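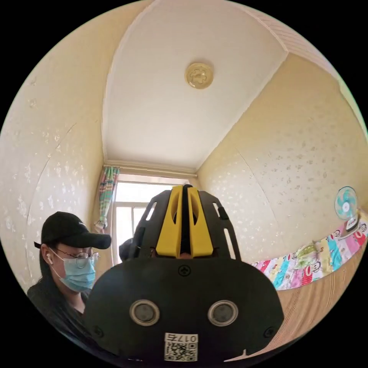
Woven mat on the bed in summer: over the sheet, under the sheet, or have I got this all wrong?

Kitden Help > Bedrooms > Bedding
1,301 views

Aino Heinonen

We've taken over my aunt's old bedroom, which came with pale yellow wallpaper, a ceiling light that looks like it was piped on by a pastry chef, and a window that lets in every bit of daylight going. By mid-afternoon in August you could proof bread in there. The curtain has stripes in green, pink, red and light blue and does its best, but it spends most of its life tied back because I like to see what I'm doing.

My aunt's answer to the heat was a woven mat on the bed. She swore by it. She also swore by cold tea on sunburn, so I went in with an open mind and low hopes. It's lovely to lie on for an hour with a book. Overnight is another matter. I wake up at 2 with the weave printed on my elbow, and my husband says it's like sleeping on a very polite fence.

The tag fell off long before my time, so I can't tell you if it's bamboo or rattan. It's tan and light brown with fine strips running one way, and I keep the patchwork quilt on the bed as well for when it cools off before dawn.
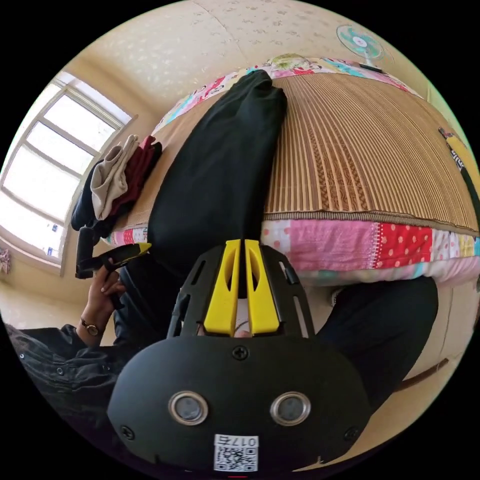

The mat, with its darker diamond-ish band through the middle.

So, three things. Does a sheet go on top, or does that defeat the purpose? How do I clean it without ruining it? And does the quilt live on the mat or get folded away during the day? My aunt would know, but she has moved to Ralholm and answers the phone on her own schedule.

19 people have this problem too

Ekua Appiah

Grew up on these. Mat goes on top of the fitted sheet, you go on top of the mat, and you get used to the elbow thing in a week or so. If you really can't stand it, put one thin cotton sheet over it. Plain cotton, the older and more washed the better. You lose a little of the coolness but you still get air moving under you. Anything fluffy on top and you may as well not bother.

Cleaning: wring a cloth out in plain warm water until it's barely damp, then wipe along the strips and not across them. Go across and you'll catch the ends, and then you'll have splinters and a husband with a real complaint. Dry it flat or propped up in the shade with a window open. Full sun makes them brittle, so with that window I'd pull the curtain while it dries. Don't soak it. Don't hose it on the lawn, which my brother did, and it came back smelling like a canoe.

The fabric binding at the side is usually what goes first. If the stitching starts to lift, sew it down early with heavy thread.

Quilt: fold it at the foot of the bed in the daytime. If the mat is the least bit damp and the quilt is lying on it, you get a musty quilt.

Elli Juntunen

Just buy a fan

Anneli Salminen

Ekua has covered most of it. I'd add that how you store it matters as much as how you wash it. When the nights get cold, roll it loosely with the strips running the length of the roll, so you aren't bending each one. Never fold it. I folded mine to fit behind the wardrobe and it now has a crease that finds my hip wherever I lie.

Slip an old pillowcase over each end of the roll and stand it up somewhere dry. I tried a zip-up Cloltik bag one winter and opened it to a faint colour of mould along the binding – so, nothing plastic.

Also, a fan and a mat work very well together, Elli.

Aino Heinonen

Thanks all. Thin sheet is on, quilt is at the foot, and I have wiped along the strips like a responsible adult. My aunt rang back in the end. She says she always slept on the couch in August.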